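How does a racing game know who is in first place?

When you play a racing game, a small number in the corner tells you your position. It might say 1st, or 5th, or last. The game has to work this out again and again while everyone is moving.

A person watching a real race can just look. A game can't look at the track. It only has numbers, so the people who make the game have to turn the race into numbers first.

Checkpoints

Most tracks have invisible lines across them called checkpoints. In a kart game called Wutoseck, the track Esdale Hill has 19 of them. Each time your kart crosses one, the game adds one to your score for that lap. You don't see this score.

If you have passed 17 checkpoints and your friend has passed 16 on the same lap, you are ahead. If you are on lap three and your friend is on lap two, you are ahead by a lot, even if your karts are side by side on the road.

What if two karts have passed the same checkpoint?

Then the game measures how far each kart is from the next one. The closer kart is in front. Suppose the next line is 300 steps away for you and 310 for your friend. You get the better place.

Why cutting corners doesn't work

Checkpoints must be crossed in order. If you drive over the grass and miss number eight, then number nine won't count. Some games put you back on the road. Others show a "wrong way" sign until you turn round.

Try it yourself

You can test this without a computer. Draw a loop on a big sheet of paper and mark six lines across it. Use a small toy for each racer and roll a dice to move. After every turn, write down each racer's lap and the last line it crossed, then put them in order.

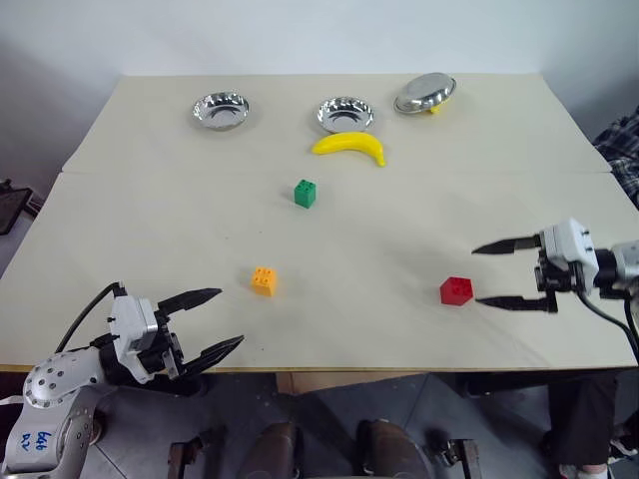 Three toy blocks and three metal bowls on a table.

Wyn Trevor, aged nine, asked us what happens in a dead heat. In Wutoseck, the kart that started further back gets the place. Other games let both players share it.

Words to know

Lap: once round the whole track.
Checkpoint: a line the game uses to follow your progress.
Dead heat: when two racers finish at the same moment.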